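# Oltus Bench Cell - handling guidance and conformity pack

Estora supplies the Oltus cell for work on opened desktop computers: fitting and removing memory, add-in cards and drives with a collaborative arm. This page covers the rules the cell is meant to be run under. Prices and lead times are on the order sheet.
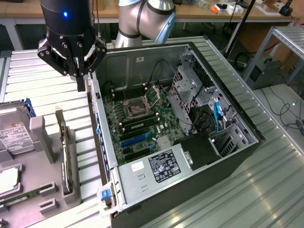
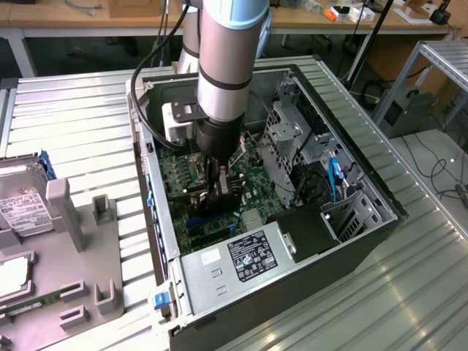
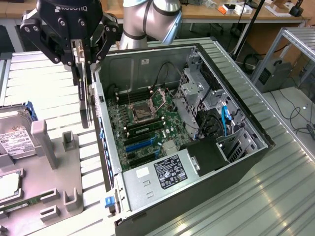
A collaborative arm is not safe simply by being sold as one. The risk assessment has to be done on the whole application, with the gripper, the parts and the bench included, and it has to be done again when any of them changes. ISO 10218 is the standard to start from, with ISO/TS 15066 for contact between people and the arm. We supply a draft assessment with every cell. It is a starting point and the site must finish and sign it.

## What is in the pack

- Draft risk assessment in editable form
- Gripper force record sheet
- Static control checklist
- Fixture drawings for the parts tray
- Commissioning log, 2 copies
- Wall card with the stop and restart procedure

## Before the arm is enabled

1. Disconnect the computer from the mains and take the power cord off the bench.
2. Lay the case on its side with the side panel off and the open side facing up.
3. Check that the case cannot slide when pushed by hand from any side.
4. Tie back any loose cable that crosses the path of the fingers.
5. Seat each part fully in its tray slot. A drive sitting high in the tray will be picked up at the wrong height.
6. If the processor socket is open and empty, add it to the keep-out zones. The contacts bend easily and we do not repair them under warranty.

## Speed and force

Set the approach speed for the worst case, which is a hand between the finger and a metal edge. The corners of a drive cage or a card bracket are sharp enough to matter at speeds that would be acceptable with a soft part. Use the lowest grip force that holds the part without slipping, and write it on the record sheet. Each type of part has its own line.

Insertion force needs its own limit. If a module or card does not go in, the program should stop, back off and call the operator. We don't allow automatic retries in the supplied programs. If your site adds them, the change must go in the assessment.

## Static control

Bond the work surface, the computer chassis and the arm base to the same earth point. Anyone reaching into the case wears a wrist strap. Trays must be of static dissipative material if bare boards or memory are kept in them. Ordinary printed plastic is not good enough, and replacement trays made on site should be tested before use.

## Inspection

| Item | When |
|---|---|
| Emergency stop | Start of each shift |
| Finger bolts and pads | Every 3000 cycles |
| Cable run on the arm | Every 3000 cycles |
| Earth bonding | Every November, and after moving the cell |
| Full review of the assessment | After any change of part, gripper or program |

## Training

The operator course is for up to 5 people and is held at your site by Juntunen, who also do our commissioning. Programs may be edited only by people who have passed the second part. Operators with the first part can start, stop and clear a fault, and should not be given the edit password - this comes up at most sites.

## Ordering

The conformity pack is part number 1474 and comes with every new cell. Owners of the older Preltel cell can buy it separately, but the fixture drawings will not match their trays. Questions about the wording of the assessment go to Satish Amin at Estora.

Page revised April 2021.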